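The arm that is learning to spell

There is a particular kind of optimism that makes a grown adult order a robot arm at the end of a long winter. Mine lasted until I tried to make the thing pick up a vowel.

The plan, agreed over bad coffee at Surbridge, our shared workshop, was modest. We would build an arm that could take a plastic letter off a table and set it down in the right spot beside another one, until there was a word. Toddlers do this. Toddlers also eat the letters, so we felt the bar was fair.

We named it Carrier, which flatters it. The first version of its software went by Kullside and was retired after it spent an entire evening lowering the gripper, with great confidence, onto bare table. The current version is called Cletitz. Please don't ask me about the name, as I lost that vote.
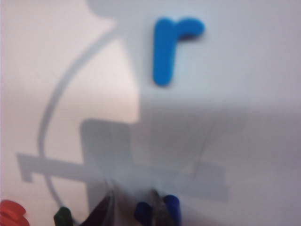 Letters, I should explain, are rotten things to grab. A cube is the same shape whichever way you come at it. A lowercase letter is a handful of bad decisions joined together. Come at an "r" from one side and you have a decent stem to hold. Come at it from the other and you're pinching a bit of arm, and the whole business pivots out from between the fingers like a kid who doesn't want his coat on.

Then there are the shadows. The arm is black, the table is white, and anything hung over a white table on a bright day throws a lovely crisp copy of itself across the work. Cletitz fell for its own shadow 13 times before we started keeping a proper log, and after that we had the displeasure of knowing the real number. By October the log stood at 1435 attempts. I have been to university and did not write down that many things there.
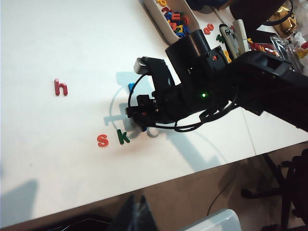
Liette Bergeron thinks the shadows are a red herring, and told me so while I was still complaining about them. Her view is that the cable is the culprit: it tugs on the wrist when the arm reaches out, the fingers arrive a hair to one side, and everybody blames the lighting. "You'd check the cable first on a vacuum cleaner," she said, and went back to her soldering.

She was partly right, which was annoying. We gave the cable more slack, and the misses on the far side of the table dropped. The misses on the near side stayed precisely as they were, so I got to keep my shadows.

What we do now is dull, and it works better than anything clever we tried. Somebody sets out a few letters. The arm comes down with its fingers open, picks a target, closes, lifts, and either has it or hasn't. We write down which. Then we do it again with the letters turned. A good session is 107 tries and one pot of tea. A bad session is 21 tries and a conversation about whether the gripper fingers have always been that shape.
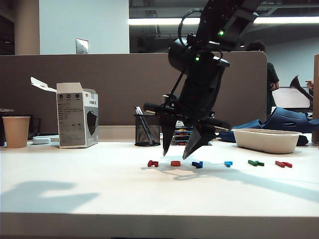
The fingers deserve a paragraph. We wanted them narrow enough to get into the gaps, and narrow fingers have opinions. They'll get down beside a letter beautifully and then, if the height is out by the thickness of a fingernail, skate over the top of it. Too low and they press on the table, and the arm makes a small disappointed noise in its joints. I've grown fond of that noise. My partner says I've started making it when I can't open jars.

The "s" remains our nemesis. It has no straight bit anywhere. Cletitz will circle a little, choose a curve, close, and lift nothing at all with enormous dignity. The "h", by contrast, is a favourite of everyone's, being practically a handle with a leg.
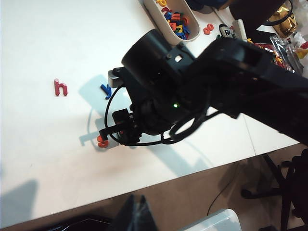

Why not just use a suction cup, a reader named Cory wrote in after I grumbled about all this in an earlier column, and be done by suppertime? It's a reasonable question and I took it to the bench, where it was received coolly. A cup wants a flat patch to stick to, and the thinner letters don't offer much of one. Also, we have already paid for the fingers.

So the fingers stay. The next job is getting two letters to sit side by side without the second one knocking the first out of line, and I have been told to order more cable ties and to stop suggesting that we switch to numbers.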